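Sticky drawers in a small wood cabinet, wax or sand?

posted by mridha_kitchen in Home & Repair

Hi all! I have one of those little wood drawer cabinets sitting up on top of the toaster oven (tiny kitchen, don't judge), and the drawer has started sticking so badly that I have to hold the cabinet down with my other hand to get it open. It was fine all winter. Then April came, it rained for what felt like the whole month, and now it groans at me every morning when I'm trying to get a tea bag out. There are no metal slides, just wood running on wood. Do I rub wax on it, or do I have to take the whole thing apart and sand it? I rent, I own one screwdriver, and I'd rather not make a mess. Thanks!!

Sitier

Wax first! Pull the drawer all the way out, dump the tea, and look at the bottom edges of the two sides. You'll probably see a shiny spot or a dark streak where it's rubbing. Take a plain white candle and scribble on that spot like you're coloring it in, then do the runners inside the cabinet too. Slide it in and out a few times and add more if it still drags. Took me 30 minutes on a whole dresser at my old place, and most of that was putting the socks back.

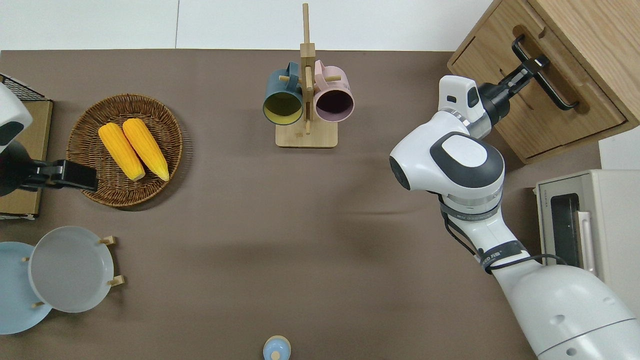 If the wax only helps a little, the wood has swollen and you'll need to sand. Go easy though. I use 220 grit wrapped around a scrap of wood and do maybe 4 strokes, then test the fit, then a few more. Summer swelling goes away when the heat comes back on, so if you take off a lot now you'll have a drawer that rattles in December. Wipe the dust off before you wax again or it turns into this gray paste, ask me how I know.

Also, does it have to live on the toaster oven? Heat and steam under a wood box can't be helping. Mine went on a shelf and I've waxed it once in 2 years.

prolora

wd40

Lirnavent

Please don't put WD-40 on bare wood, it soaks in and then your tea tastes like a garage. Candle is good, and a dry bar of soap works in a pinch, but soap can pull in moisture and get gummy, so I'd skip it given all your rain.

One thing I'd check before any of that is the handle. If the screws go through the drawer front and stick out too far on the inside, they can snag on whatever's packed in there, and it feels exactly like a sticking drawer. I fought with one for months, and it was a screw catching on a box of foil. Tighten the handle while you're at it, because yanking on a stuck drawer works it loose.

mridha_kitchen

Update: candle did it!! I used a birthday candle, so the runners are slightly pink now. I moved the cabinet over by the bread box too. Thank you both (and sorry prolora, I didn't try yours).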